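Print this page | E-mail this page

Gallery: Sorting and hanging at Harthorpe

The clothing exchange at Harthorpe has been going since February, and several people have asked what goes on between a bag being handed in and the clothes appearing on the rail. Most of it is sorting, folding and hanging. It is slow work and there is no clever way round it, but we have settled into a way of doing things which I have set out here, with four pictures further down the page.

Clothes come in at the side door at Harthorpe. They arrive in all sorts of bags, and we ask only that they are clean and dry. If something has a broken zip or a missing button we will still take it, provided somebody tells us. A note pinned to the garment is best. We can't take duvets or pillows, and shoes go to the Trunlow branch, which has the shelving for them.

The first job is to tip everything out and go through pockets. In one afternoon we found two bus passes, a door key and a shopping list. Keys and cards are kept in the office drawer at Trunlow for a month. After that the cards go back to whoever issued them and the keys are thrown away.

The second job is to split the heap. Jeans and heavy trousers are folded. Shirts, T-shirts, fleeces and anything with a collar are hung. Children's things are done separately, in age order, and are not part of this page. Dark clothes are the hardest to sort because a navy fleece and a navy sweatshirt look the same in a heap, and black things get lost altogether. Mwangi Swai puts all the navy on one side before he starts on anything else, and I have begun doing the same.

The third job is hangers. We use plastic tubular ones from end to end. We had a mixture before, and the wire ones marked the shoulders of the knitwear and bent under coats. The plastic ones were bought in a pack of 20 at a time, and with what people have given us there are now 171 on the list. They do knot together when they are put down in a pile. If you are helping, please stack them with the hooks facing the same way when you have finished. It saves the next person ten minutes.

When hanging a T-shirt or a fleece, put the hanger in from the bottom hem and bring the hook up through the neck. Pushing it down through the neck stretches the ribbing, and we have had a few good T-shirts spoiled that way. With a zipped fleece, undo the zip, hang it, and do the zip up again halfway so that it stays on. Check both shoulders before it goes on the rail. Something hung by one shoulder will be on the floor by the evening.

Folded things are easier. Jeans are folded in half lengthways and then in three, with the label showing. Odd socks are kept for two weeks in case the other one comes in, and are then put in the rag bag. 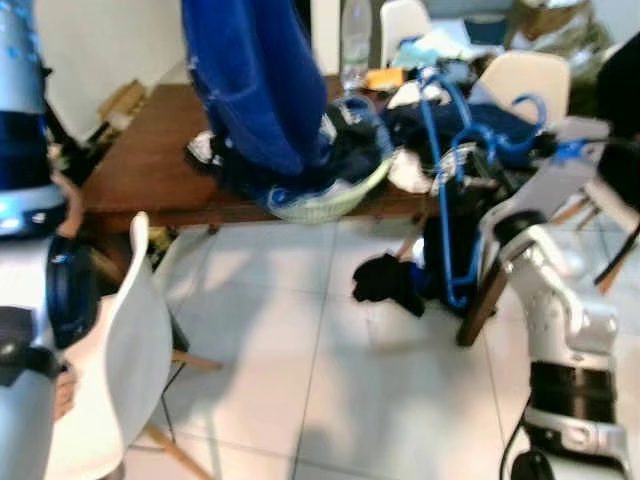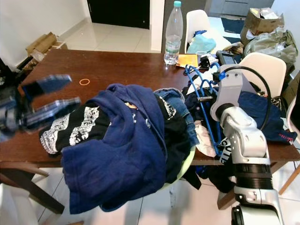 Sorting table, with hangers at the right.

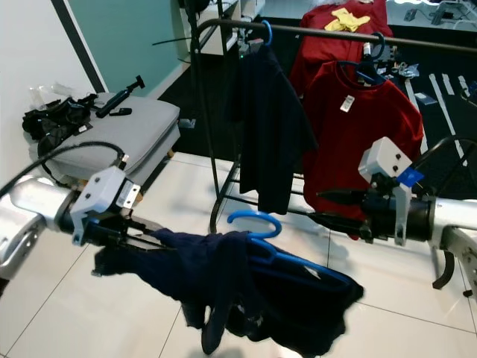
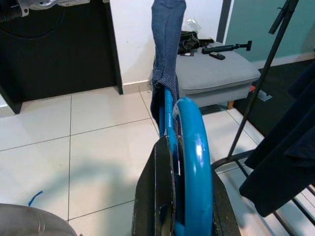 The rail took longer to get right than the sorting. At first we filled it as tightly as it would go, and people could not look through it without pulling things off. Mwangi suggested leaving a hand's width between garments and keeping the rest back, and that has worked better. Black and red are hung in their own groups, as with the black shirt and the red T-shirt in the third picture, both on blue hangers. Navy goes after the black. If a garment comes to us with a price tag we leave it on, as some people like to know a thing is new. Nothing is charged for, whatever the tag says.

Sizes are the part I would still like to improve. We tried cardboard dividers marked S, M and L, but they slid along the rail and ended up together at one end. Baxter sent us 26 plastic rings with the sizes printed on, and these grip a little better. The labels inside the clothes do not always agree with each other either, so it is worth holding a thing up against yourself before you take it home. There is a mirror by the door.

A limit of 7 items per visit applies to adults' clothing. There is no limit on children's. You do not have to bring something in order to take something, and you do not need to give your name.

We are short of the following at present: men's trousers in the longer leg lengths, plain white shirts, raincoats of any size, and work fleeces without a company name on. We have plenty of T-shirts. Please hold on to those for a while if you have room.

If you would like to help with sorting, come to the side door at half past two and ask for Mwangi. An hour is useful. Bring a drink, as the kettle is still at Trunlow.

Recent galleries
Shelves going up at Trunlow
The button tin: repairs and mending
Coat collection, Branitz Road
Children's clothes by age: how we sort them
Moving the rail from Trunlow to Harthorpe

Related pages
What we can and can't take
Opening times
Directions to the side door

Print this page | E-mail this page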